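Sirkden Shared Workshop – Home Helper Build Group
Minutes of the June meeting

Start: 7 in the evening, in the big room, with tea beforehand as usual
Present: 8 members
Apologies: received from two members, both of whom sent kind wishes and a long list of questions, which we have tried to work through under the items below

1. Minutes of the last meeting

Agreed as a fair record, apart from a small correction to the paragraph on the door handle. It was the lever that stuck and the key turned perfectly well, and the member who fitted the lock would like that written down. It is now written down.

2. The practice bathroom

There was a good deal of pleasure round the table at how far the bathroom corner has come on. The vanity, the mirror cabinet and the toilet are all in their places, the wood-grain floor is down, and the door swings as a door should. We had a long and friendly talk about whether the shelves ought to hold more. One view was that a real family's shelves are crammed and ours are far too polite, and the other was that we should get good at a few things first – a cup with a lid, a couple of bottles, the toothpaste box – before we go making life hard for ourselves. The second view carried it, though the first will be back, we are sure.

The sink is the present job. The task we call Lerari (reach into the basin, wipe round the drain, come out again without knocking the tap) is being taken very slowly, with the right arm doing the reaching and the left kept open and low, out of the way.
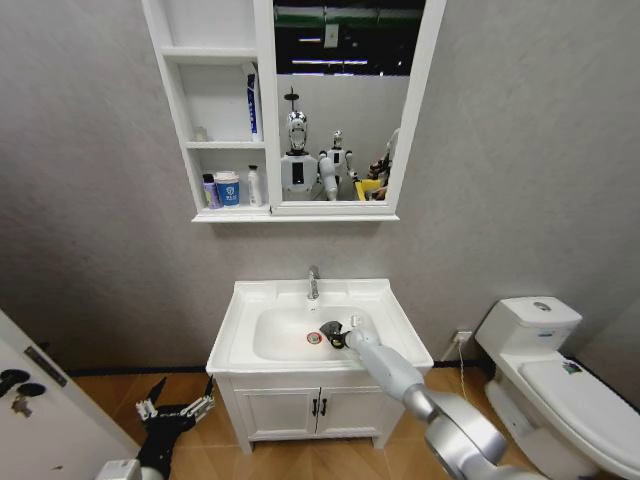
3. Lerari: progress and worries

The member leading on Lerari gave us a full account, for which many thanks. Getting in over the front rim is much better since the elbow path was changed. The worry now is the mirror. Our depth readings go astray when a good part of the view is glass, and there was a lively exchange on whether to hang a cloth over it while we practise. It was felt that a bathroom with its mirror covered is rather cheating, so we will leave it be and mask that area in the software instead.

We have 439 logged attempts so far, and the target we set ourselves in the spring was 4,000. Nobody was downhearted. The sessions go a good deal quicker now that the reset sheet is pinned up, and we did spend most of May on the floor.

Action: Lerari lead to write up the new elbow path in plain words for those of us who missed it.

4. Gripper and wrist view

Next came the Shih task, where the gripper has to move between the sink and the toilet and pick up something soft from the side of the vanity. Soft things are harder than any of us expected, and a crumpled item never sits the same way twice. We agreed to start each go with the fingertips well apart and to come down on the item from above, near the wall, taking care over any trailing cord.

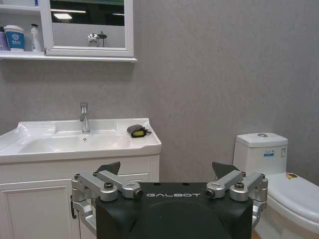 A member asked whether the fingertip pads could be given a little more grip, and offered some thin rubber sheet left over from a bicycle repair. This was warmly received. We would like to try it on one pair only, so that we can compare, and to keep the old pads safe in the labelled tin and not in anybody's coat pocket.

It was also asked whether the linkage bolts should be checked before every session or once a week. After some discussion we settled on every session, as it takes about 6 minutes and can be done while the kettle boils.

Action: rubber pads to be cut and fitted before the next meeting.
Action: bolt check to be added to the reset sheet.

5. Stosus

The Stosus scheduling program crashed twice last month and lost an evening's bookings. Apologies to those who turned up to find the bathroom already taken. Until it is mended, please use the paper diary by the front door, in ink, and write clearly.

6. Any other business

Would whoever borrowed the small hex keys please bring them back. The blue mugs are for drinking from and should not be used for screws. A vote of thanks was given for the ginger cake.

The next meeting will be in July at the same time. The meeting closed at half past nine.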